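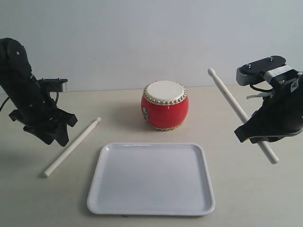
Workshop tips: arms that drop things, pinch things and stop for no reason

Quick one this time, got a job on. Mostly about last week's fault, plus some bits I keep meaning to write down.

What went wrong

Right arm let go of a drumstick in the middle of a run. No error, no beep, fingers just opened. Stick went across the bench and onto the floor. No harm done, but my hand had been in there a moment before, moving the tray. Lesson learnt. Hand out, THEN press go.

Took most of an evening to find. Not the software. A connector inside the gripper lead, half out of its socket, only losing contact when the wrist turned past a certain point. Fine on the way up, gone on the way down.

How to find a loose lead

Power on, arm parked, nothing in the fingers. Wiggle each cable gently near the plug with a wooden spoon handle, not your fingers. Watch for a twitch. Then power off and look at that plug properly.

Check where the lead bends at full reach. If it pulls tight there it will work loose again, guaranteed. Give it a loop of slack and tape the loop down either side of the joint. Tape not cable ties, ties bite into thin leads when the arm turns.

Don't trust a plug that "clicked". Tug it.

Replacement lead came from Smits, 15 quid with postage. Tried the Grokeck one first, plug too fat for the housing. Went back in the post.

Thin sticks and other awkward shapes

Drumsticks, spoons, paintbrushes, same trouble with all of them. Round and smooth, they roll in the grip.

Grip a bit nearer the thick end than you'd think. Too far up and the weight swings it round.

Something with a rough or ribbed surface holds far better. Smooth handle? One turn of rubber band.

Don't just turn the grip force up. I did. Motor got hot, cut out after 30 minutes, dropped the thing anyway. Back it off till it slips, then up one notch.

Put stuff down in the same spot every time. Pencil mark on the bench, or masking tape if you don't want it marked.

Before you switch on

Stop button where you can reach it without leaning over the arms. Mine was on the far side for months, daft.

Sleeves up, lanyard off, hair tied back.

Both arms parked before anyone reaches in. Both. If one is parked and the other isn't, it isn't parked.

Shake the screws check: hand on the bracket, power off, try to rock it. Any play, nip them up. A drop of threadlock, the weak sort, or you'll never get teh things out again.

After a drop

Look at the finger tips for chips. Look at the lead. Run it slow 4 times with nothing in the grip before going back to full speed. Write down what position it was in when it let go, you won't remember tomorrow.

Tineke Meijer wrote in back in April to say she keeps an old bath towel on the floor in front of her bench. Things land soft and don't roll under the freezer. Stole that idea, works a treat, but tuck the edge in or you'll trip on it.

Still to sort: the Akby power supply hums when both arms lift together. Will unplug one and see if it stops. If anyones had the same, drop me a line.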